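Do you need to oil a board that never sees food?

I have a low tolerance for wood care advice. Most of it is written by people with a tin to sell, and the rest is copied from them. So when three separate readers wrote in about the same thing (a jointed maple board used as a work surface, for crafts or puzzles or sorting small parts) and all three had been told to oil it once a month for life, I got suspicious and went to look at what such a board needs.

Short version: much less than you've been told, and a few things you probably haven't.

Start with the joins. A wide board is nearly always several planks glued edge to edge, and there's nothing cheap or nasty about that. A single plank that wide would cup like a crisp. What matters is whether the joins are flat. Run a fingernail across each one. If it catches, the planks have moved a little, and the usual culprit is a board that has been wetted on one side only. Wipe both faces or neither. I'd call that the one rule worth keeping, and it costs nothing.

Then the oil. Mineral oil on a chopping board makes sense, as the board gets washed and the oil slows the water down. On a board that holds craft bits, paper or children's shapes, it mostly makes a surface that picks up fluff and leaves marks on card. I tried the Clurnel board cream on one half of an old maple offcut and left the other half bare. After 12 weeks on a shelf in the utility room the creamed half was a bit yellower. I could not tell you anything else about it. I can tell you that the tin was hard to open.

If you want some protection, a thin coat of hard wax, buffed until your hand doesn't drag, will do. Once. Do it again when it looks dull to you, and ignore the calendar.

What you stand it on gets ignored completely. A solid, unbroken worktop traps damp under a flat board, and I've lifted one on a Monday morning and found a grey bloom right across the underside. Something with holes in it is better. My own guess is that the air does more good than any finish, though I have no proof beyond two boards that stayed flat and one that didn't. Perforated sheet works well, and old pegboard laid flat is fine if it's held up properly and doesn't sag in the middle.

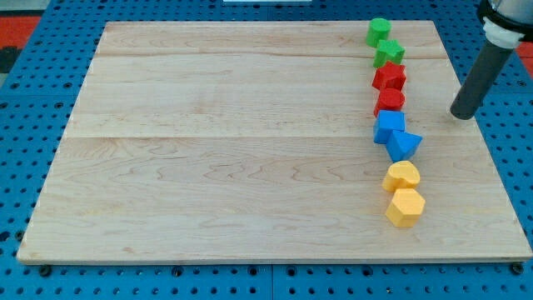
Notburga Zwahlen: Pegboard under maple is all very well, but you've said nothing about slipping. Mine skated every time I leaned on it until I put a square of rubber drawer liner under each corner. No oil on it in years and it's still flat.

I'll give her the drawer liner. I was about to recommend those clear stick-on feet and then remembered that every set I've bought has oozed sideways by the end of summer and left a ring of glue. Liner can be lifted and washed. Keep to small pieces, though. A full sheet undoes whatever good the holes were doing.

Now for what goes on top. Plain plastic shapes, the stars and cylinders sort, do no harm to maple by themselves. The grit stuck underneath them does. A block pushed across a board with one grain of sand below it will leave a line you'll see every time the sun comes in. Tip the pieces into a bowl of warm water with a drop of washing-up liquid, swish, rinse, and dry them on a towel before they go back. Stars need a soft toothbrush in the inner corners, where the muck collects.

I've read that you should sort by colour before washing to stop the dyes running. Coloured plastic isn't a red sock. Sort by colour afterwards if you like, since two of a kind side by side makes it easy to spot when one has gone under the sofa, but it has nothing to do with the wash.

For marks on the board itself, in the order I'd try them:

Pencil: a clean white rubber, with the grain.

Felt-tip: a dab of surgical spirit on a cloth. Expect a ghost of it to stay. Anyone who promises otherwise has used a very short-lived pen.

Sticky residue: a little cooking oil, left ten minutes, then a cloth with soapy water and a dry one straight after. Both faces, remember.

Scratches: very fine sandpaper round a cork block, long strokes along the grain. Don't scrub at the one spot or you'll get a dip, and dips are worse than scratches on any surface where things have to stand upright.

Lemon and salt: this comes up everywhere. It smells nice. It did nothing at all for my felt-tip and it raised the grain so that I had to sand the patch afterwards.

As for the edges, the front one takes the knocks. If it feels sharp, take the corner off with three or four light passes of sandpaper. You can buy a Claveck edging tool for this and I did, and I went back to the sandpaper.

Comments (13) – newest first

Sondico
Tried the wax instead of oil and much prefer it. How long before I can put paper down on it?

Reply from the author
I leave it overnight. Press a tissue on it in the morning and if there's no mark you're fine.

Venkataraman
Disagree about the lemon. Works on onion smells. But I suppose you don't get those on a craft board.

Reader
My board has cupped already, is it firewood?

Reply from the author
Probably not. Lay it hollow side down somewhere airy and leave it a fortnight before you decide. It brought one of mine most of the way back.

Show older comments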